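From: Flurina Ortner
To: coast-artillery list
Subject: Re: Range tables for the Wurham battery

Hello Fabian, hello all,

Fabian Fankhauser wrote:
> I am preparing the chapter on the Wurham battery and I am stuck with
> the range. Camenzind gives two different values in the same book, and
> the plan in the Clakmont museum has only the arcs without a scale.
> Does somebody on the list have the firing tables? Also, was there ever
> a fifth gun? The older members always speak of five, but I find only
> four positions on the ground.

Thank you for the question, I have waited a long time for someone to ask it. I have copies of the firing tables, but not a complete set. Pages 1 to 14 are missing, and I think these were the pages with the charge weights. What remains starts with the corrections for wind and air temperature.

About the two values in Camenzind: I believe both are correct, but they are for different shells. The shorter range is for the old heavy shell. The longer one is for the lighter shell with the pointed cap, which came to the battery only after the barrels were changed. Camenzind does not mention the change of barrels in this chapter. It is in a footnote on page 267, where one does not look for it.

The fifth gun is more difficult. The delivery list from Stomden says 5 barrels, this is sure. However, one of them could be a spare. It was normal to keep a spare barrel for a battery of this size, and the store behind the magazine is long enough for it. I would be careful to write "five guns" in your chapter. "Five barrels delivered" is safe.

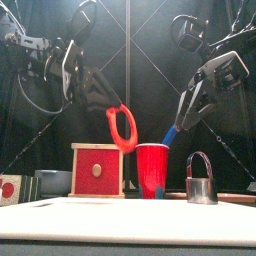
For the plan in Clakmont, please try the following. The distance between the command post and the lighthouse can be measured on a modern map. Both are drawn on the plan, so you can calculate the scale from them. I did this some years ago and the outer arc agreed with the lighter shell to within 100 meters. I have lost the paper with the calculation, so please do it again and do not quote me.

I can scan the tables in September, when I have again access to the large scanner. Please tell me if you need also the wind corrections, they are many pages and the pencil notes are hard to read.

One question from my side: do you know who drew the plan? There are initials in the lower corner, but on my copy I cannot decide if it is an R or a K.

With kind regards,
Flurina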